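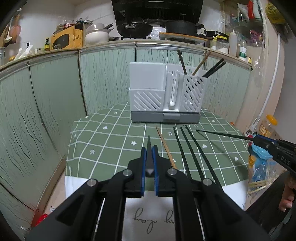 5. Do patterned cloths last longer?

The claim that a patterned tablecloth outlives a plain one is repeated in retail guides, in care leaflets and in a fair share of the academic writing on household textiles. Most of those sources trace back to a single panel study, run by Kahraman in Wulthorpe and Loneck, and we think the study has been asked to carry more weight than it can bear. This section goes back over what was measured.

The panel began with 200 households. Each kept a diary of when a table covering was bought, washed, moved to another use or thrown out. Kahraman sorted the cloths into plain, open pattern and dense pattern, and reported that cloths in the two patterned groups stayed on the table longer. The usual reading is that a pattern hides stains, so owners put up with the cloth for longer before replacing it.

Our first problem is with the sorting. The middle group, open pattern, takes in almost anything with lines or motifs on a single ground color. A thin stripe along the hem went in. So would a cloth like the one in Figure 4, where a white grid on sage green has hearts and other small white motifs inside the squares. It is hard to see why these two should behave alike when somebody spills coffee on them. Much of the striped cloth is simply a plain cloth, and on the gridded one there is still a good deal of bare green for a stain to sit on. Kahraman's coding notes, which he kindly shared, show that the two coders disagreed most often at exactly this boundary. The published paper gives one overall agreement score and does not break it down.

The second problem is what counts as the end of a cloth's life. In the diaries, "stopped using" covers disposal, storage, cutting up for rags and lending to a relative. A holiday cloth that goes into a drawer in January and comes out again in December could be recorded as ended and then as new. Holiday cloths are more often patterned than plain. If the re-entries were joined up in one group and not the other, the difference in lifetimes could appear with no help from stains at all. We asked how re-entries were handled and learned that the rule changed after the first wave. It was not applied backward.

Then there is price. The panel asked what each cloth had cost, but 15 percent of entries left the line blank, and the blanks were concentrated among gifts. Gezer's reanalysis dropped those entries and found that the advantage of dense patterns shrank once price was held constant, while the advantage of open patterns disappeared. We find this more persuasive than the original result, though not by a wide margin. Dropping gifts is not a neutral step. People may keep a gift on the table out of politeness long after they would have replaced something they chose for themselves.

Fiber content is barely covered. Diary keepers were asked to copy the care label, and many wrote "cotton" or "mix" and left it there. The Pastex cloths in the panel were treated as one product even though the maker sold a coated and an uncoated version during the study period. A coated cloth can be wiped. That alone might account for a longer stay on the table, whatever is on the surface.

The staining test usually cited in support was done separately, by the Lekota group, on swatches pinned flat under a lamp. Raters were shown each swatch and asked whether it looked clean enough to eat from. They were more forgiving of dense florals, as one would expect. But raters saw each swatch for a few seconds, with nothing else on it. A cloth in daily use is seen for hours at a time by people who already know where the stain is, and who often cover it with a plate or a bowl. We know of no test that tries to match those conditions. The step from "strangers notice fewer marks" to "owners keep the cloth longer" has been assumed throughout.

None of this shows that the claim is false. Dense patterns may well extend use a little, and Gezer's figures leave room for that. For open patterns we see no sound evidence in either direction, and the advice in care leaflets that a checked or gridded cloth is the "practical" choice should be treated as a matter of taste until someone tests it.

A better design would be fairly cheap. Households could be given cloths at random, identical in fiber and finish and differing only in pattern, and followed for at least 12 months with a monthly photograph in place of a diary. Storage would be recorded separately from disposal. Pattern could be measured as the share of ground left uncovered, which would remove the need for coders to argue over hems. We return to the question of measurement in Section 6, where the same weakness turns up in the data on napkins and dish towels.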